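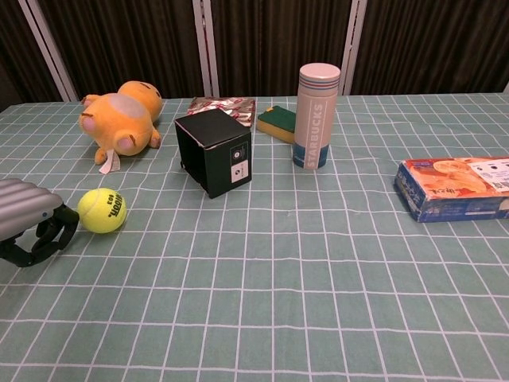 How much should I clear off the table before I start sorting?
Leave everything where it landed. The Betstead method works on a full table, and you only need one clear half to work in.

Section 4: Sorting the table

You'll need your Rindale tray set, a damp cloth and a bag for rubbish. Give yourself a good half hour the first time - it gets much quicker, and it's really rather fun once you get going!

1. Slide everything to the far side of the table and smooth out the cloth on your side.

2. Start with wrappers and scraps of packaging. Flatten them and put them straight in the bag.

3. Bring soft things forward next. Plush toys go in the deep tray, label side down.

4. Put balls in the deep tray too, tucked beside the toys so they can't roll off.

5. Open each cardboard box and look inside before you decide on it. Empty ones fold flat under the tray.

6. Stand tumblers and bottles upright in the tall tray, lids on.

7. Sponges belong by the sink, so carry them over last and wipe the cloth on your way back.

Note: the tall tray takes tumblers up to 320 mm high. Anything taller can lie across the top.

Caution: do not stack more than 4 full trays. Lift from the base, never by the rim.

Next: Section 5, Labelling your trays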